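12 Shares 0 Comments

3.2 Set-up and upkeep of the sheet-handling cell

The Tredilau cell was built to pick and turn cut sheets of soft material on a pale, flat work surface. It consists of one arm, a two-finger gripper and a small camera mounted at the wrist. The control software, Caltinance, was supplied by the project partner at Daltwood and was left unchanged throughout the trial.

The camera was fixed so that both fingertips stay in view at the lower edge of the picture. This allows the operator to judge the position of the fingers against the edge of a sheet before any contact is made. Figure 4 was taken by this camera and shows the fingertips close to the left edge of a dark red speckled sheet, with the fingers nearly closed. Light specks on the sheet and a small white crumb at its edge can also be seen.

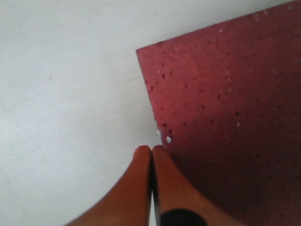
Figure 4. Wrist camera view of the gripper at the edge of a sheet.

Loose crumbs matter in this task because the edge finder works on the contrast between sheet and surface. A pale particle lying across the boundary may be read as a break in the edge, and the planned grip point then moves away from it. During the trial the edge finder reported a false break on 149 of 1000 approaches. The surface was therefore brushed after every six approaches, and the fingertips were wiped with a dry cloth at the same time.

The gap between the fingers was checked at the start of each shift. The gripper was closed on a feeler gauge and the reading compared with the value stored in Caltinance. Where the two differed, the stored value was corrected and the check repeated. The fasteners at the base of the fingers were tightened only with the arm powered down.

One fault required repair. After 263 approaches the right finger began to close later than the left. The drive link was found to be worn and was replaced with a part from Macedo, after which the camera position was set again from the beginning. Approaches made between the last good check and the repair were left out of the grip results given in Section 4, but are kept in the edge-finder count above.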